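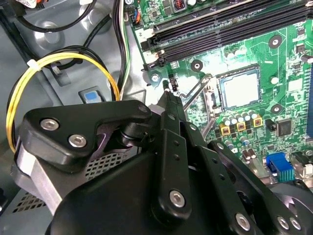 2 min read

Speaker notes, Merncombe repair session, slide 6: inside the desktop case

Start with the board. Two black RAM slots near the top, CPU socket in the centre, retention lever down its left side. Capacitors and chokes sit below the socket.

Move to the wiring. The yellow bundle is held with a small white cable tie. Keep looms clear of the board before testing.

Mention bench stock: 300 cable ties and 18 jumper caps, all in the Grorton drawer. Record colour and position of each plug before pulling it.

Pause for questions. Next slide: front panel headers.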